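2026-06-21

Adhesive pads, Stekdale batch, cont. from last page

Humidity box finally holding at 56 percent. Took most of the morning, the seal on the door was folded under itself at the bottom corner. Re-seated it, bit of silicone grease, fine now. Somebody order more grease please, the tube is nearly flat.

Pads on test: Mekau (foam, the thick one), Indetti (clear film), Adugna (foam again but thinner, smells like vinegar). All cut to the same size with the Stekdale punch. Punch is getting dull, leaves a whisker on the clear film. Trimmed by hand. Not ideal.

Surface prep same as before: wipe, wait, wipe, press with the roller, leave 14 hours before any load goes on. Did NOT do the second wipe on the first Adugna set, so those are marked X and shouldnt go in the table.

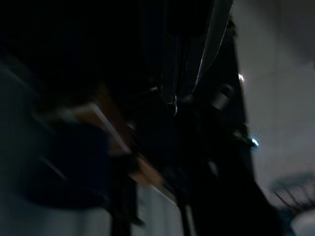 Load is 900 g hung straight down, string and washer, same as the October runs so we can compare. I know the argument for a sideways pull. Later.

Results so far:

Mekau - all holding. Slight creep on one, pencil line has moved down a hair. Would like a finer pencil.

Indetti - lost 3 overnight. Clean release from the paint, no residue, film still tacky after. Looks to me like it never wetted out. Roller pressure? Try again with the heavy roller and a warm panel.

Adugna - holding, but it took paint with it when I peeled a spare off on purpose. Big flake, down to primer. Kept the flake in an envelope, taped inside back cover.

Paint question is still open. The test panels are the cheap flat white, and I suspect half of what we're measuring is the paint letting go of the primer. Need a set on gloss and a set on bare board before anyone quotes a number from this page.

To do

1. New blade or new punch. Ask Stekdale what a regrind costs.
2. Repeat Indetti, heavy roller, warm panel.
3. Paint gloss panels tonight so they get a full cure. Label the BACKS this time.
4. Knob-base hooks in one line on a white wall is the layout to copy for the long panel, level it beter than ours.

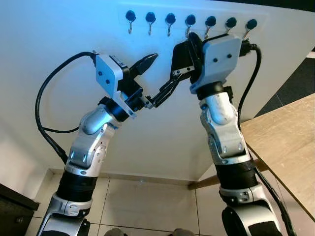
5. Put humidity log on the shared drive, old one stops in the middle of a run.
6. Check the Mekau pencil line again before leaving, write it here:

no change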